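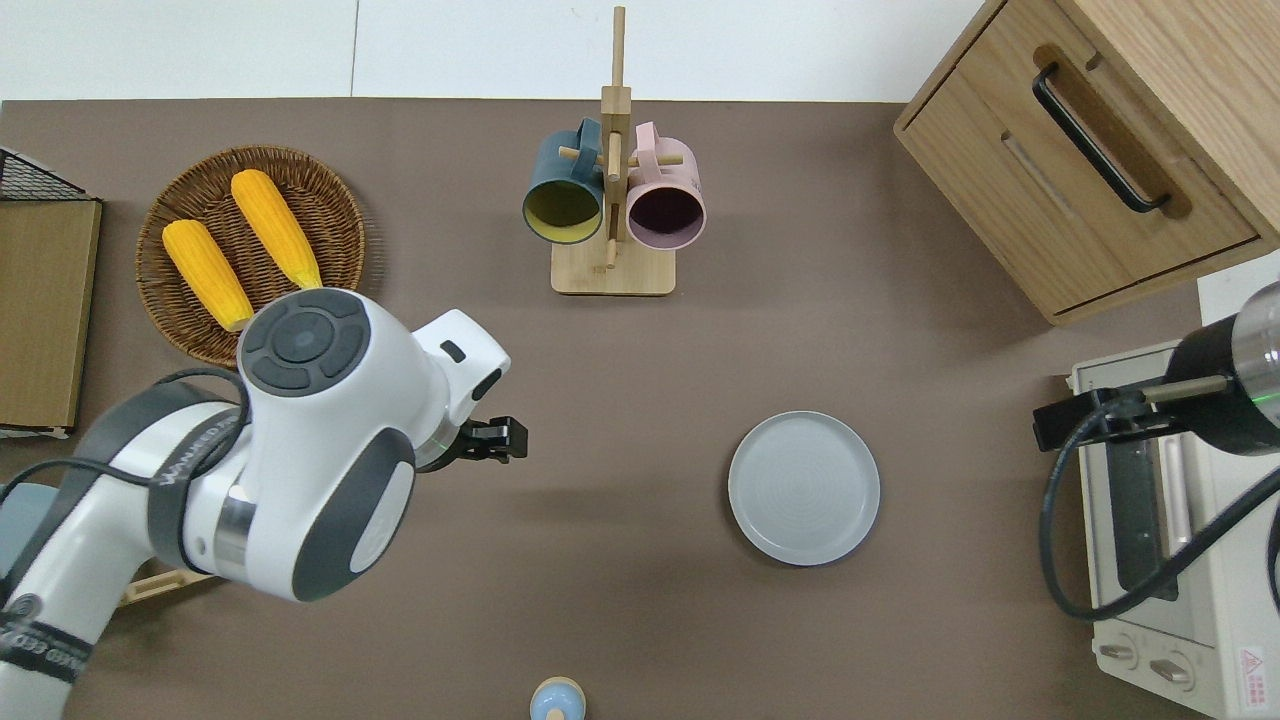
Kleiner Thread zur Arbeitsfläche in der Küche. Booker Obi hatte gefragt, wie man auf einem einzigen Tisch Ofen, Geschirr und Vorräte unterbringt, ohne dass man vor dem Kochen erst umräumen muss.

Angefangen habe ich im Februar. Bis dahin stand alles dort, wo gerade Platz war. Becher hinter dem Ofen, Teller auf dem Schränkchen, Gemüse irgendwo dazwischen.

Der kleine Ofen hat jetzt einen festen Platz an der Seite. Er steht schräg, die Tür zeigt zur Tischmitte. So kann ich sie öffnen und habe davor noch Platz für einen Teller.

Der Korb ist flach und rund, aus Rattan. Da kommt nur rein, was am selben Tag gegessen wird. Zurzeit Mais. In einer tiefen Schüssel vergesse ich die unteren Sachen, im flachen Korb sehe ich alles.
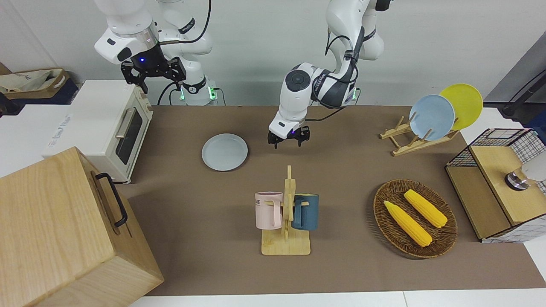
Zum braunen Belag: Der liegt nur lose auf dem weißen Tisch. Krümel sieht man darauf weniger, als mir lieb ist. Ich nehme ihn alle 2 Wochen runter und wische darunter.

Die Holzkiste mit dem schwarzen Griff steht ganz vorn. Hinten wäre sie ordentlicher, aber dann hebe ich sie jedes Mal über den Ofen. Habe ich eine Weile so gemacht und wieder gelassen.

Lino Pace meinte, der Becherbaum sei Platzverschwendung. Sehe ich anders. Der Fuß braucht wenig Fläche und die Becher hängen, statt herumzustehen. Mehr als zwei hänge ich trotzdem nicht dran, der Rest bleibt im Schrank.

Der Baum ist gebraucht, aus einem Laden in Bromgate. Naturholz, passt zum Schränkchen. War kein Plan. 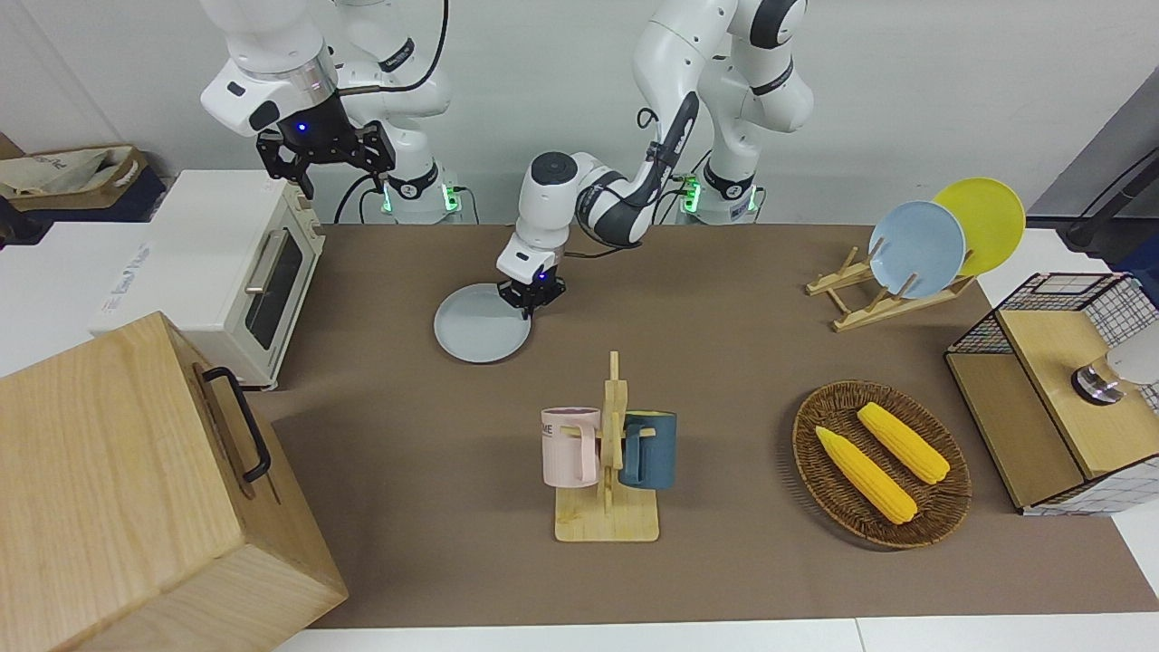

Teller: einer bleibt draußen, hellgrau, flach. Auf den kommt, was aus dem Ofen kommt. Nach dem Essen wird er gespült und geht an dieselbe Stelle zurück. Den Stapel habe ich weggeräumt.

Was mir noch fehlt, ist eine Lösung für Schneidebretter. Angelehnt am Rand geht, sie rutschen aber. Bei Nulero gibt es einen Ständer, 63 cm breit. Zu breit für die Ecke.

Falls jemand einen schmaleren kennt, gern hier drunter. Holz oder Draht ist egal, er sollte nur ohne Bohren stehen.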